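How we take care of the ball machine

Our ball machine is called Drutetti. It gives out small red balls, and it needs care like a bicycle does.

1. Switch it off
Oona Heinonen pulls out the plug first. Then she waits 2 minutes.

2. Take out the balls
The balls must not roll away, so we hold them with grippers. A gripper is like a hand with two hard fingers. Squeeze softly!

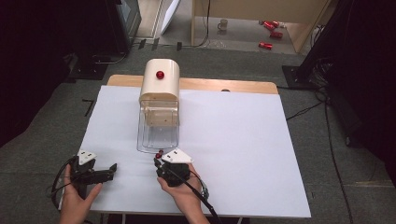 3. Clean the box
The clear box gets dust inside. Wipe the walls with a soft cloth.

4. Try it again
Put the balls back and plug it in. Listen: does it make a scratching sound? Then tell Oona.

© Nulusness, room 207 | Contact | Back to top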